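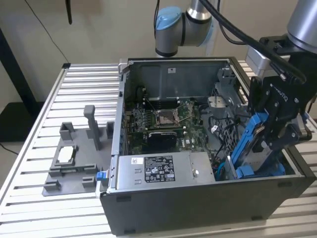 Removal of hard drives and processors from desktop towers before disposal

Posted in: Hardware and Repairs
February 2019

Onyekachi Nwachukwu wrote:

Our office is withdrawing a number of older desktop towers and has been asked to remove the hard drives before the cases are sent for recycling. The drives are held in blue plastic caddies. On two of the machines the caddy came out without difficulty. On the third it rises a short distance and then stops, and I do not wish to force it.

I should be grateful for advice on the following points. Should the tower be laid on its side for this work, or left standing? Is there any need to remove the power supply first? The processors are also to be kept, and I would like to know whether the socket needs any protection once the processor has been taken out, as the boards may be passed to a training workshop.

The machines have been shut down and the mains leads removed.

Hyun-seo Koo wrote:

The tower should be laid flat with the open side facing upwards. Any firm table will serve, provided that the case does not rock. The power supply may remain where it is. It should not be opened under any circumstances, and the label on it should be left in place for the recycling contractor.

With regard to the caddy, please check the cables before anything else. In most desktop machines two leads run to the drive, one for power and one for data. If either is still connected, the caddy will move a little and then stop, exactly as you describe. Hold each lead by its plug and draw it straight out. Some data plugs have a small metal clip which must be pressed while pulling.

If both leads are free, examine the sides of the caddy. Many designs have a tab on each side, and both must be squeezed together before the caddy will slide. Lift it evenly. A caddy raised at one end only will bind against the cage, and the plastic rails may crack if it is then pulled harder.

Once the caddy is out, the drive can be released by easing one rail outwards. Write the asset number of the machine on the drive before starting the next one.

As to the socket, the contacts in many types are very fine and are easily bent. They must not be touched or wiped. Fit a plastic socket cover if one is available. If none can be found, close the frame gently and keep the board in a clean anti-static bag.

Pulteck Support Desk wrote:

Hold the power button in for 60 seconds after unplugging. Tabs on the blue caddies can be stiff.

Onyekachi Nwachukwu wrote:

I am obliged to you both. The data lead was still attached behind the cage, where I had not seen it. The caddy has now been removed undamaged. Socket covers have been requested from our supplier.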